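February, late afternoon, tape transfer room

Second batch of the Culthorpe festival reels went through today and I am so pleased I'm writing this up before going home. This is the set from the composer's years in residence at the college: rehearsals, two lecture-recitals and what the card index calls "misc. evening, hall". The misc. evening is the opera! Not all of it, and not in order, but there is a good long stretch of the second act with the student orchestra going at it like their lives depended on it.

Starting with the dull bits so they're not lost.

Playback on the Julmont deck, heads cleaned between every reel, demagnetised first thing. Azimuth set by ear on the applause at the head of reel 4 (lots of top end in clapping, lovely for this) and then checked on the phase meter. Reels 1 to 3 wanted nearly the same setting, so I think they were all made on one machine. Reel 5 is miles off and must come from somewhere else. The hum is different too, lower and a bit rough, and it goes away for a few seconds whenever the piano lid is moved. No idea. Would love a theory from anyone.

Speed: the boxes all say 7½ ips. Reel 2 is plainly not. At 7½ the soprano comes out as a very cross child. I dropped it to 3¾ and there she was, a proper warm voice, sitting just under pitch with the strings. I've pencilled the right speed on the new inventory sheet but left the old box alone.

Pitch: the hall piano was flat in those days, which we know from the tuner's letters in the Dongate boxes. I'd been tempted to bring everything up to 440 and I'm glad I didn't. Reel 1 has the oboe giving an A before the overture and the piano answering it, and the two together sit a shade below where we'd put it now. Leave it where they left it. If a later edit wants it nudged for listening copies, fine, but the preservation file stays as played.

Splices: 76 on reel 3 alone. I counted them twice since I need the number for the condition report. Most have dried out and some let go as they reached the guides, so that reel took the whole morning. I stopped, cleaned off the old adhesive, rejoined and carried on from a few seconds before. All the rejoins are logged with times in the side column of the sheet. The good news is that the cuts are musical ones, made by someone who could hear a bar line. They seem to have been building a teaching tape, the same eight bars of the quartet over and over with different singers.
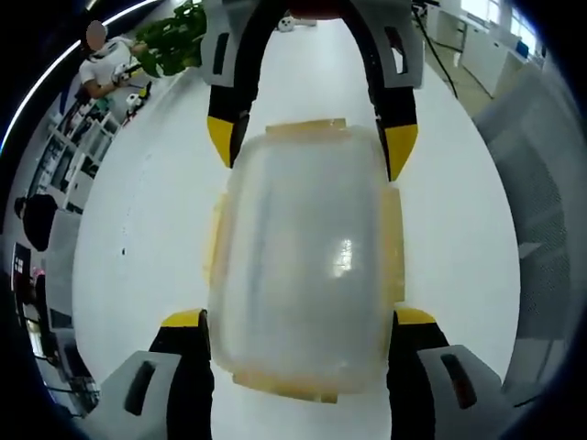
**Culthorpe College Music Archive, Sound Transfer Group**

Right, the music, which is what I wanted to get to.

The rehearsal on reel 1 is gold. You hear him stop the band after four bars, sing the bass line himself (badly, loudly), and then explain to the cellos that they are the villain here and should enjoy it. Next time through they do! It's the same notes at the same speed and it sounds like a different piece. I played it back several times, purely for quality control of course.

He also changes things as he goes. At what is figure 12 in the printed vocal score he asks the clarinets to hold through the rest, and they do it in the evening performance on reel 4 as well. The printed score has the rest. The full score in the Dongate boxes has a pencil tie there that the catalogue lists as "stray mark". So it isn't stray, and somebody should amend the entry. I'll do it if no one else fancies it.

The lecture-recital on reel 5 is the one with the odd hum. He is talking about setting English words, and why singers swallow the ends of lines, and he plays the same phrase three ways at the piano to show it. The hall laughs at the second one. It would make a brilliant thing to play to the first years, who think everything in the archive is solemn.

Levels: reel 4 peaks hard on the timpani and was overloaded when it was made, so no amount of care at our end will bring that back. I took it with plenty of headroom and left it. Please don't let anyone run it through the declicker on default settings, it eats the triangle. I tried it on a short copy and the triangle vanished completely, and half the consonants in the chorus went with it.

Files: 96/24 flat transfers, no processing, checksums made and copied to both stores. Naming follows the sheet on the wall (box, reel, side, pass). Reel 2 has two passes, the wrong-speed one kept for now until the listening notes are finished. Total came to roughly 200 minutes once the blank tails were marked off.

Shelf mark for the whole set is 492 in the old card index. It goes under the new number once the box list has been retyped, so use both until then.

Still to do:

- Reel 6. Smells of vinegar, so it stays bagged and away from the others. Needs a proper look at the shrinkage before it goes anywhere near the deck.
- The Furukawa machine: right channel drops out when it's warm. I reseated the cards and it behaved for one reel, then sulked again. Don't use it for anything that matters.
- Order more splicing tape and leader. We are down to the end of a roll of each.
- Match the quartet takes on reel 3 against the cast lists. There are at least two sopranos and I'd like to know which one is on reel 2.
- Ask the library if the programme for the misc. evening survives. The announcer gives the running order but coughs through the conductor's half of it.
- Type up the announcements word for word, coughs included.

Deck is covered, heads cleaned, reels 1 to 5 stored tails out. Starting on reel 7 next session, which the card says is "songs, piano, dog".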